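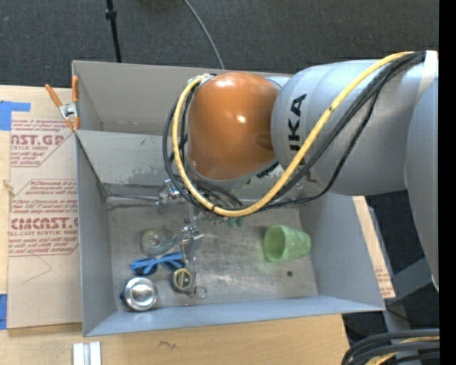
Robot arm over a gray metal bin.

Talks > Housing > Local Measures
14 shares | 3 comments

Will a vacancy tax house anyone in Polness?
Speaker notes, Hicham Badawi
May 2025

Start with the show of hands. Who has a building on their street they think is empty? Wait for it. Then ask who has checked. Fewer hands, usually. Keep it light, I'm not trying to embarrass people.

Say up front where I stand. I'd like more homes in Polness and I'd like rents to come down. I may still vote for this measure. My problem is with the promises being made for it, and I would rather raise them now than read about them later in an audit.

What the measure does

An owner who leaves a home empty for more than half the year pays a yearly tax on it. The money goes into a city housing fund. Owners report on themselves, by form, every February. There are exemptions for homes under repair, homes tied up in probate, and homes where the owner is in medical care.

Read the repair exemption out loud, slowly. It covers "work planned or in progress." Ask the room what "planned" means. The text doesn't say, and I've asked the city attorney's office for a definition. They told me it would be handled in the regulations, which get written after the vote.

The number

Everybody has heard 2,633. It's on the mailers and the yard signs. So where does it come from?

It comes from a report the city ordered from Astari, the consulting firm. Astari matched water accounts with low use against the property rolls. Fine as a first pass. But low water use also catches:
- a home between tenants
- a home that was sold and not yet moved into
- a unit in a building with a shared meter that was coded wrong
- somebody who works away most of the month

The report says so itself, in the appendix. It calls the figure an upper estimate. The mailers dropped the word "upper." They also dropped "estimate."

(Pause here. If somebody says "so how many are there really," the answer is I don't know, and neither does the campaign. Don't let myself get pushed into guessing. I did that at the library talk and it got quoted.)

The Brokard building

People will bring up the Brokard. Let them. It has been dark for years and it is the best argument the yes side has. I walk past it too and it makes me angry.

But look at what is wrong with it. The owners have let permits lapse twice, and the stairs don't meet code. If the permit gets renewed again, is that "work planned"? As I read it, yes. So the building on the campaign's own flyer could pay nothing at all. I put this to the campaign in writing. The answer I got was that the measure "sends a message." Maybe it does. I asked what it would collect.

The Slaoui district

Slaoui has the largest share of the homes on the Astari list. It also has a lot of older owners with a second unit in back, a converted garage or a downstairs apartment, that they stopped renting out. Some had a bad tenant. Some have a kid who comes home for the summer. They don't think of themselves as holding anything vacant.

Would the tax push them to rent? For some, I think so. Others will check a box saying a nephew lives there. The measure provides 2 staff positions to check the forms for the whole city. Do the division yourselves when you get home.

Don't get sentimental in this part. A person with a spare apartment in a tight market is better off than most of the people looking for one. I'm only saying the tax lands on a different group than the one in the speeches.

The promise of 1,000 homes

The campaign says the measure will "open up or build" about 1,000 homes. I've tried to trace that one back. The open-up part assumes a large share of owners change their minds in the first year. The build part assumes the fund collects in full from everybody who doesn't change their mind. Nobody on the campaign's side has shown me how those two parts were added together, and the better the first one works, the less money there is for the second.

That isn't a trick or a scandal. Taxes meant to change behavior have this trouble all the time. It should be on the mailer, though.

What I'd want before voting yes

1. "Planned" defined in the measure, with a time limit.
2. A count done by going out and knocking on doors, even if only in a sample of blocks.
3. A public report each year on what was collected and what was built with it, address by address.

I asked for all 3 during the comment period. The third got in, partly: there is a report, but it goes to the council and the measure is silent on whether it's posted. The other two were "noted."

Likely questions

"Isn't doing something better than doing nothing?" Depends on what we skip to do it. The zoning update has been put off again and the planning staff are the same people who would write the vacancy rules. Ask the council how they plan to do both.

"Are you being paid by landlords?" No. I rent. Say it once and move on — don't argue with the tone.

"It worked in other cities." Ask which one and what they mean by worked. Fewer homes reported vacant is a fact about forms. If they have rent figures, ask them to send me the source, I do want to see it.

"So how are you voting?" Undecided. True as of this writing.

If there's time left, go back to the appendix page and put it on the screen. Handouts are by the door, with the measure text printed in full on the back.

Filed under: Housing, Ballot Measures, Taxes & Fees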